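In Praise of Loud Walls

I grew up in a house where every room was painted the color of oatmeal, and I have spent my adult life making up for it. Give me pattern! Give me flowers as big as dinner plates, on a background you could spot from across the street.

My conversion came at 15, in Dolores Van Dusen's kitchen in Flutorcombe. She had papered the whole room in tangerine poppies, right up to the ceiling, and eating soup in there felt like a party. I went home and looked at our hallway with real sorrow.

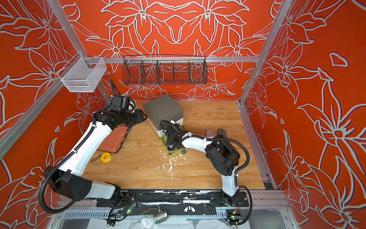 Small rooms can take it

People will tell you to keep big prints for big rooms. I disagree completely. My half bath is 4 feet wide and wears the boldest paper I own, a Sadik print of fat green artichokes, and guests come out of there grinning. A small room is a short visit - you never have time to get sick of it.

Orange and red get the worst press of all, and I love them most. On a gray September morning they do half the work of the coffee. 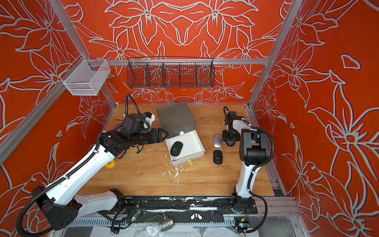

Won't I get tired of it?
Maybe, in 15 years. Paper comes down with warm water and a scraper, and you'll have had all that time with something you loved.

I've lived with three loud papers so far, and the only one I regret is the beige stripe I picked to please a realtor in Diltberg.

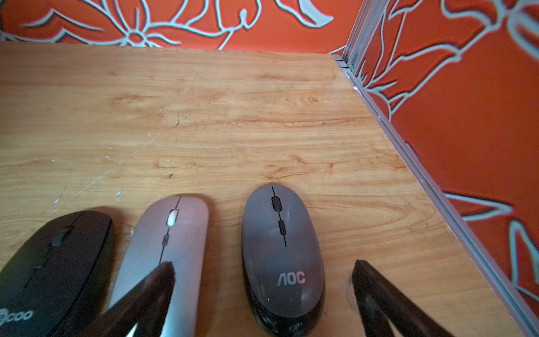 That stripe taught me to shop with my gut. Now I pin up a big sample, live with it through supper and breakfast, and if I'm still sneaking back to look at it - sold.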